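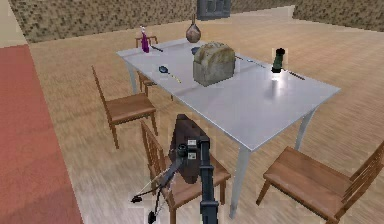
Okay, start with the bus story, then slow down. Renmont ran 4 meets last September and our girls went out too fast in every one of them! Ask who here has kids that skip breakfast (hands up, wait for it). A plain loaf of bread on the table like that one is all I ever want to see before a race -- toast, a little jam, done. Then go to the mileage slide.

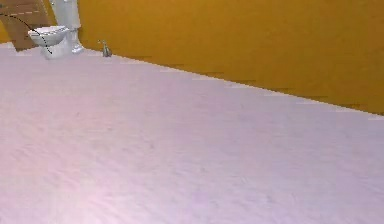
Posted by the Renmont cross country coach | September 9, 2015

So, mileage. We logged 1,395 miles as a team over the summer, and I'm still bragging about it. Mention the Cárdenas course, the long hill after the creek, and how we walked it first. Watches: we use the Truvix ones, they're fine, don't get stuck on this. 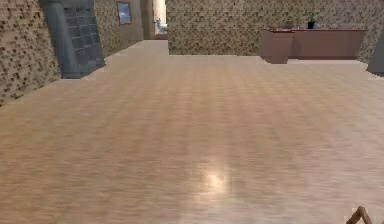
Wood floor with the light on it.

Pack running next. Our gap from first to fifth runner was 105 seconds at the Rusel meet. Too much! Goal is to get 5 girls in together, so explain the buddy drill. Skip the chart if we're running long.
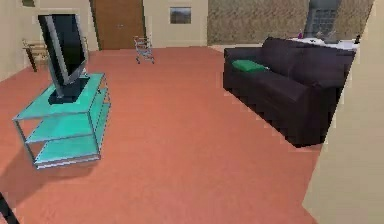

Glass TV stand on the orange carpet.

Parents' part: rides, spikes, water. Then questions.

Comments

trackmom: Is the buddy drill okay for freshmen?

hillrunner: That Cárdenas hill is brutal lol

trackmom: Also what time is the bus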